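# Teaching the hand before the arm

At Stondoso, a small lab that builds software for household robots, most of the training happens with no robot switched on. People pick up a hand-held gripper with a camera mounted on it, do a chore, and put it down again. The recordings become lessons for a machine that will later do the same chore with the same kind of fingers.

The method, called Kuviler, grew out of a complaint. Steering a robot arm by remote control is slow, and the people doing it get tired and clumsy. With the gripper in hand, one person can record 46 short tasks before lunch. The lab gathered 3,000 recordings in 16 homes, most of them in March.

The result that surprised the team had to do with empty stretches. Early versions of Kuviler trimmed away the moments when the fingers hung open over a bare table – they looked like wasted time. The trained robot then closed too soon, often on nothing. When the lab put those moments back, early closing fell to 2 percent of attempts.
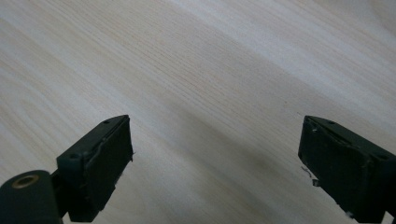
Does the method work with a different gripper? Only after new recordings are made, as the lab found when it tried the wider Palacios hand and most grasps missed.

A second round is planned on the Wusitz arm, starting with drawers and cupboard doors.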